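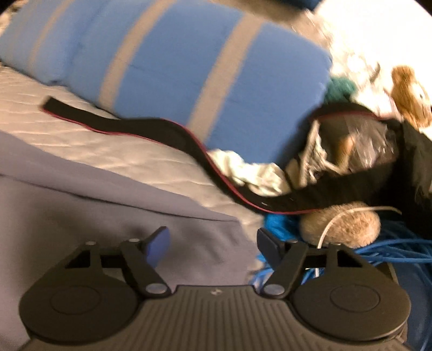
Messy beds, better grasps

Mon 11 September

I've been itching to write this one up! Back in April I moaned on here that our policy could pick a folded towel off a bare table all day long, then fell to bits the moment it met a strap or a cable. Well, we have a result, and I'm delighted with it.

The idea came from Parisa Zarei, who asked why we kept collecting demonstrations in places no one lives in. So we took the hand-held gripper to beds instead. Quilted mattress, fabric with long folds in it, black strap trailing across the lot, bright blue cables, a bag with crinkly plastic inside, the odd plush toy. You hold the tool, go in with the jaws open, grasp, lift, put down, go again. We ended up with 2688 demonstrations, and after throwing out the ones where tracking slipped we trained on 1445.

The second change is smaller and I like it even more. We stopped trimming the approach. Our old script (Karora, for those who remember it) cut everything before the fingers began to close, to save training time. Isabelle Campbell put those seconds back in, and the policy started doing something lovely - it slows down and shifts sideways a little when a strap lies between it and the cloth. We never labelled straps at all.

On beds it hadn't met before, it now gets the right item on 70 per cent of first tries. The tidy-table version managed fewer than half.

It's still poor with clear plastic. Shiny wrapping seems to throw the depth guess off, and strong light from a window makes it worse. Thin white cables on pale cloth are also a pain. I have 2 ideas for the plastic and will try the cheap one first, which is simply collecting more of it at different times of day.

Code is being tidied. Isabelle wants the trimming option left in but switched off by default, and I think she's right.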